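Print
E-mail

Workshop notebook, December, late afternoon

Second batch of the walnut ink today, and I'm much happier with this one! The first went gray on me (I blame the Nosville tap water, which leaves a crust on everything it touches), so I started over with distilled, 1000 ml in the old enamel pot, and 80 grams of the crushed husks I brought back from Quinlan. Brought it up slowly, kept it just under a simmer until lunch, lid half on. The whole shop smells like a wet barn now – sorry to whoever opens up tomorrow.

Strained it twice, first through the coarse cloth and then the fine. Lost nearly 50 ml to the cloth and I still haven't found a good way to wring it without dyeing my wrists.
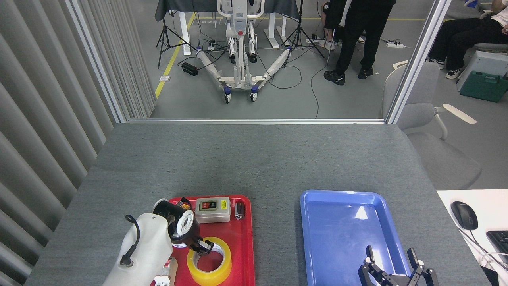
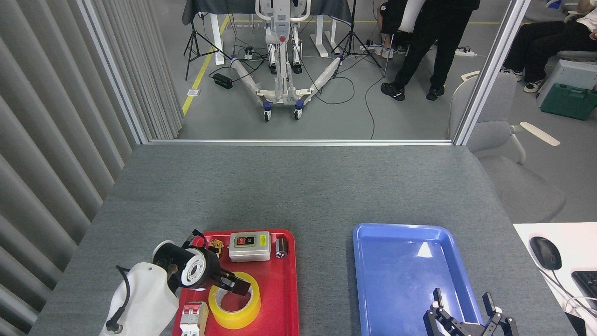 Test strips next. I used the Arel paper for all of them, the heavier one, cut to the width of my hand, and brushed on one coat, two coats and three. One coat is a nice weak-tea color. Three is close to chocolate but it sits on the surface and feels a bit tacky. For masking the edges I'd stay away from clear packing tape like the roll in the red tray, it pulls the fibers right up on this paper, so paper tape only, and peel it back low and slow. The strips are hanging on the line by the window, coats marked in pencil on the back.

Gum arabic: I put in 14 grams and it could take more. The dip pen skips on the upstrokes and then dumps everything on the down. Next time I'll dissolve the gum overnight first, I got impatient and stirred it in warm and there are still little snotty lumps at the bottom of the jar.

Also tried a pinch of iron in a small side jar. It went very dark, very fast, almost black, and I like it a lot for lettering, but I don't trust it on anything we want to keep. Labeled it SUNARSTEAD DARK because that's the job it might be for (their seed packets, the ones with the hand-drawn borders). Please don't use it up before I've done the light test!

To do:
– one clove in each bottle against mold
– put half of each strip in the south window, other half in the drawer
– order more husks, the bag is down to dust
– find the good funnel

Pot is soaking in the back sink. Leave it, I'll scrub it in the morning.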